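4.2 Open-day demonstration

The stacking task was shown to visitors during the open day at the Bellomstead laboratory on 3 November 2022. The arm ran the same controller as in the laboratory trials of Section 4.1, with no changes to gains or grasp parameters. Figure 3 gives two views of the task.

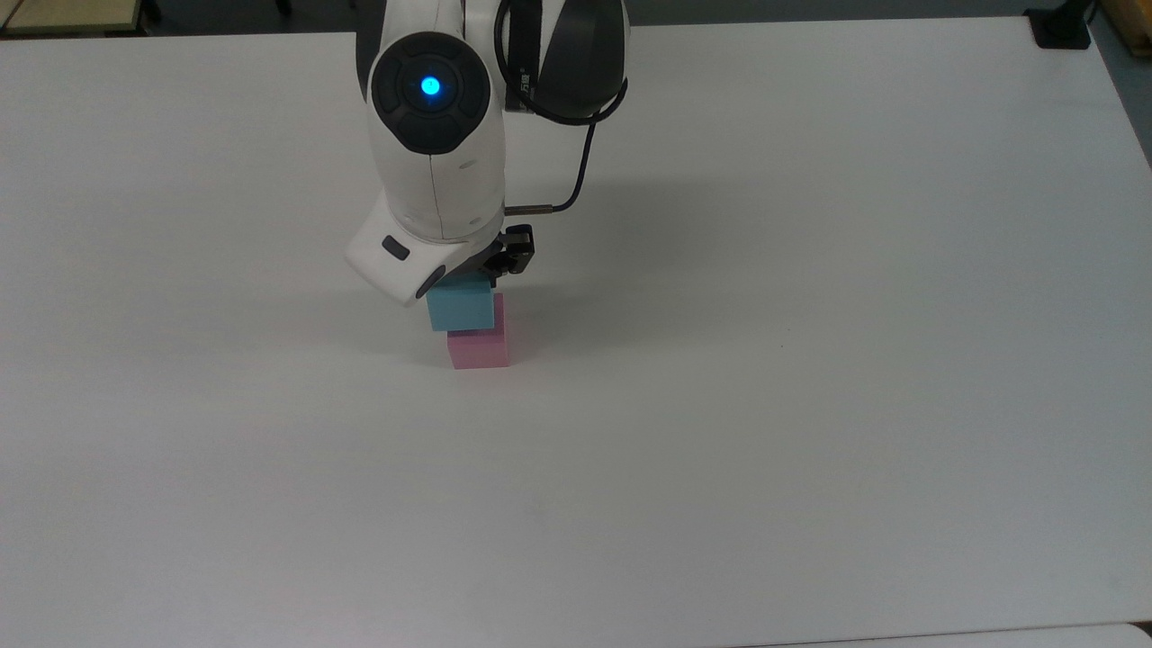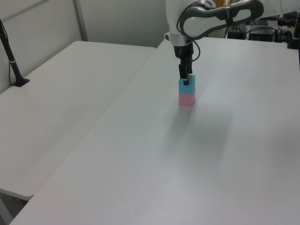

Figure 3. Stacking task, blue cube on pink cube, seen from two viewpoints.

Diller

The demonstration differed from the laboratory trials in two respects. First, the start position of the lower cube was chosen by a visitor and not drawn from the list of test positions. Second, the operator was not allowed to restart a run after a failed grasp; the arm had to recover by itself or the run was stopped. Each run ended when the gripper had opened and the arm had returned to its rest pose.

A total of 171 runs were recorded over the day. Joint positions and gripper width were logged at 200 Hz with the Atenow recorder, and a run was stopped if it passed a time limit of 300 s. Visitors stood behind a line on the floor while the arm was powered.

Placement is the most sensitive step. The upper cube is lowered at constant speed until the estimated contact force passes a threshold, after which the fingers open. The cubes are soft, so the force rises slowly and the threshold is reached later than with rigid blocks. A fixed lowering height was tried in October and dropped, as small errors in table calibration then led either to release above the lower cube or to visible compression of it.

Sideways offset between the cubes was measured after release with the method of Cheng. Runs in which a visitor touched the table were marked in the log and left out of the offset data. There were 15 such runs. They are kept in the count of stopped and completed runs, which is reported separately in Section 4.3.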